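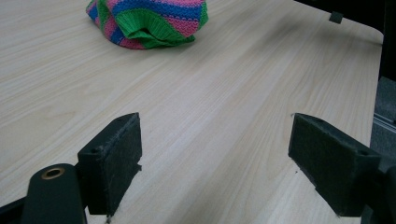

How do you keep stripes from looking jagged where the colors change in a knitted hat?
Knit the first round of each new color plain, then go back to your texture stitch on the next one. The purl bumps stay clear of the join and the line between colors comes out crisp.

Welcome to the hat page! Every winter our knitting group picks one kind of thing and everybody makes their own version, and this time it was striped hats. I was thrilled, because stripes are where people get brave with color. The only rules were a ribbed edge and at least 2 colors, and you should have heard the arguments over what counts as a color (Gladys Condori says cream does, and I'm with her).

Pink, blue and green
Bright pink, royal blue and a really vivid green, with the green used again for the ribbed cuff. I love how the knobby pink sits against the smoother bands - your fingers go straight to it. The cuff folds over on itself too, my favorite way to finish a hat.

About the yarn
Most of us used Venero wool in the medium weight. Funmilayo Isah tried a skein of Jinutow cotton blend for her first attempt and ripped it out after 5 rounds, then started over in wool and finished in a weekend. Wind your skeins before you come, please, the swift is still missing a peg.

About the cuffs
Knit 2, purl 2 is what we settled on, on needles a size smaller than the body. Make it long enough to fold. Trilok Upadhyay did his twice as deep as the pattern said and now we all want one like it!

Coming up
Mittens are next, stripes optional, and Brayan Londoño has promised to show us his thumb gusset (it's so neat, and there isn't a hole anywhere). We meet through June in the back room at Bermúdez. Bring your leftovers for the swap basket - small balls are welcome, and so are the colors you regret.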